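Ticket: Recurring nightly sync failure, stock list to web shop
Site: Asville
Opened: 13/03/2023
Priority: Medium
Status: Closed

Reported problem
The nightly export from Zaltik to the web shop stops partway through. The stock list has a little over 3000 lines and the shop only picks up the first part of it. Items further down keep the old quantity until someone runs the export by hand in the morning. The manual run finishes without errors every time.

First seen in January, on and off. Now it happens most nights.

Environment
Zaltik server edition, installed on the office PC at Asville. Scheduled export at 22:00. File goes to a shared folder on the Flondlow storage box, and the shop reads it from there. No changes to the export template since it was set up.

Log entry 1
Asked the site for the export log and the Windows event log. The export log ends with "target not available" and nothing after it. No disk errors. Free space on the storage box is fine.

Asked whether anyone shuts down the office PC at night. Site says no, it stays on.

Log entry 2
Moved the export to 24 minutes past the hour in case it was colliding with the backup. Failed again the same night, same message. Moved it back.

Checked the account used for the export. Password is not expired, and permissions on the folder are correct. Tested with a second account - same result.
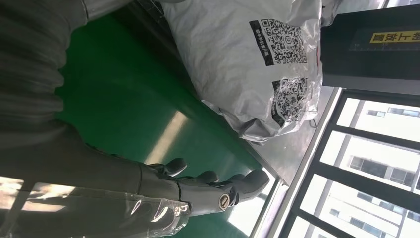

Attachment 1 of 2: gray hand with the fingers slightly curled, clear plastic around part of the arm.

Log entry 3
Ran a continuous ping from the office PC to the storage box overnight. Replies stop shortly after the export starts and come back 22 seconds later. The export gives up well before that. During the day there are no gaps at all.

Attachment 2 is the ping output as a text file.

Log entry 4
Logged in to the Karppinen switch between the PC and the storage box. Energy saving was turned on for all ports, with a night profile starting at 22:00. The switch drops the link for a short time when the profile changes. That matches the gap in the ping log.

Turned off the night profile and left the other settings alone. Also raised the retry count in the Zaltik export from 0 to 2, so that one short break does not end the job.

Log entry 5
Export completed three nights in a row. Line count in the shop matches the stock list. Site has stopped the manual morning run.

Resolution
Night profile disabled on the switch, retries enabled in the export. If the switch is reset or replaced, check the energy saving page first - the profile is on by default.

Still open on a separate ticket: the export log does not record the time of each attempt.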